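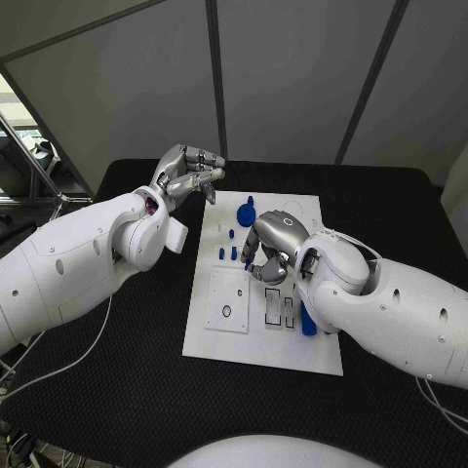

Furville Makers Club – Robotics Section – Bench Talk

Thread: Right hand presses too hard on the peg board

flado_ben12
The two-arm cell is set up on the black mat again. Left hand is fine. Right hand bottoms out on the small blue pegs. I re-zeroed the wrist Wednesday and it came back. Grip limit is 160.

casot802
Drop the limit to 12 and raise it in small steps. 160 is way too high for the pegs.

mudlark
I don't agree. Grip limit won't change how far the arm comes down. If the board moved on the mat, the height map is off. Tape the corners and teach the four points again.

casot802
Fair, but he should still lower it. We wore out a finger joint at Casotville that way.

flado_ben12
Taught the points again. The back edge was low. Next up is the block, same hand. 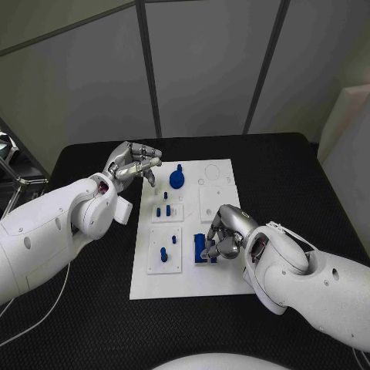

rivet_201
Do the wrist cables need to come off before you re-zero the hand?
mudlark
Leave them plugged in and check that they have slack through the full turn – a tight cable pulls the zero off.

casot802
The Kárason setup sheet says to unplug them.

mudlark
Old sheet. That step was for the previous wrist.

flado_ben12
Left mine plugged in. Grip is at 12 now and I'll post the numbers after the next run.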